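4. Fitting the Cedo cable sleeve

Prostia Cedo Cable Kit, set-up guide for desk, lamp and workbench
Revised Monday, March 23, 2020. Text: Muchen Lei

Please read this section completely before you cut the sleeve. A sleeve which is cut too short cannot be joined again, and the end caps will not hold on a torn edge.

The section is valid for the kit with the gray box. If you have the older kit, sold under the name Slanina, the clips are narrower and you should use the guide from that box. The sleeve itself is the same in both kits.

4.1 Before you start

Switch off all devices and pull out the power plugs. It is not enough to switch off the power strip, even when it has a light that goes out.

Lay the cables on the floor or on a long table and let them lie straight for some time. Cables that were rolled up tight in a drawer want to go back to their old form, and they will turn the sleeve with them. In a cold room this takes longer. If you have the possibility, leave the cables overnight.

You need:

The sleeve, wide or narrow
Clips and end caps from the kit
A measuring tape
Strong scissors
A dry cloth, and a little rubbing alcohol for the clip surface

CAUTION: Never put a damaged power cable in the sleeve. The sleeve hides the damage but does not protect you from it. A cable with a cut or a soft place must be replaced.

4.2 Measuring the sleeve

1. Put the device in the place where it will stay.
2. Lead the cable by hand along the way you want, from the device to the outlet. Do not pull it tight.
3. Measure this way with the tape. Follow the corners also.
4. Add 10 cm for every place where the cable must bend or move.
5. Mark the sleeve with a pencil and cut it with one clean cut.

Note: The wide sleeve becomes shorter when it is filled. With many cables inside you can lose about 50 mm on a normal desk length. Measure again after filling and before you put on the second end cap.

4.3 Filling the sleeve

1. Open the sleeve at the long side. It closes by itself, so hold it open with two fingers.
2. Lay in the thickest cable first.
3. Lay the thin cables beside it. Do not wind them around the thick one.
4. Let every cable come out of the sleeve at its own device. You can take it out at the long side at any place, without a cut.
5. Close the first end with an end cap and press until you hear a click.

Keep power cables and audio cables in separate sleeves. If you hear a hum from the loudspeaker after the work, this is the first thing to check.

CAUTION: Do not put a power strip or an adapter in the sleeve. These parts become warm in use and they need free air.

4.4 Setting the clips on a fixed surface

1. Clean the surface with the cloth and the alcohol. Wait until it is fully dry.
2. Remove the paper from the back of the clip. Do not touch the glue.
3. Press the clip on the surface and hold it with the thumb.
4. Wait one hour, then lay in the sleeve.

On painted walls the glue can take away the paint when you remove the clip later. Try one clip behind a piece of furniture first. On raw wood, on wallpaper and on fabric the glue does not hold well, and here you must use the clips with a screw hole. Screws are not in the kit.

4.5 Leading a cable along a part that moves

This is the part of the work where most mistakes are made, so please take your time. It concerns desk lamps with a joint, monitor arms, sewing machine lights, swinging microphones and all similar things where the cable has to go with the movement.

The general rule is simple. Between two joints, the cable lies close and is held. At the joint, the cable is free and makes a loose arch. If the cable is held tight over the joint, the joint will pull on it with every movement, and after some months the cable breaks inside, where you do not see it.
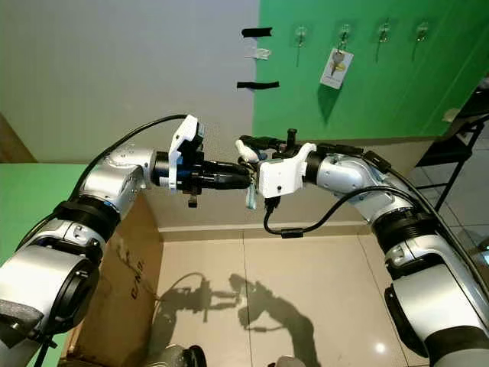
Fig. 4-2. Black cable running along the top of the left arm.

Go in this order:

1. Bring the lamp or the arm into its longest position, fully stretched.
2. Fasten the cable near the base with the first clip.
3. Lead it to the first joint and put the second clip shortly before the joint.
4. Leave an arch over the joint. As a start, make it high enough that a finger can go under it.
5. Put the next clip after the joint and continue to the end.
6. Now fold the arm together slowly. Look if the cable is caught anywhere. If it is, open the nearest clip and give more cable.
7. Stretch the arm again. The arch becomes flatter, but it must not disappear.

Note: Use the narrow sleeve only. The wide sleeve is too stiff for joints.

Note: Some monitor arms have a spring inside and come up fast when there is no monitor on them. Mount the monitor first, and the cable after.

CAUTION: Never lead a cable through the opening of a joint, even if it fits. When the joint closes it works like a pair of scissors.

4.6 Checking the result

Put the plugs back and switch on one device after the other. Move every moving part to both ends of its way. The plug should not move in its socket while you do this. If it moves, the cable is too short at the end and the last clip must be set back a little.

Check the clips again after 2 weeks. A clip which has become loose in this time was usually put on a surface that was not clean, and it should be replaced by a new one. The glue cannot be used a second time.

4.7 Care and spare parts

Clean the sleeve with a vacuum cleaner and the soft brush. For spots, take a damp cloth with the power plugs pulled out. Do not wash the sleeve in the machine. The material stays whole but it will not close by itself anymore.

Replacement clips come in bags of one size. Please compare the letter on the back of your clip with the letter on the bag before you open it, opened bags are not taken back. Orders and questions by letter go to Prostia Service, Dundside. Add the number from the bottom of the box and, if you still have it, the receipt.

Continue with section 5, Mounting the under-desk tray.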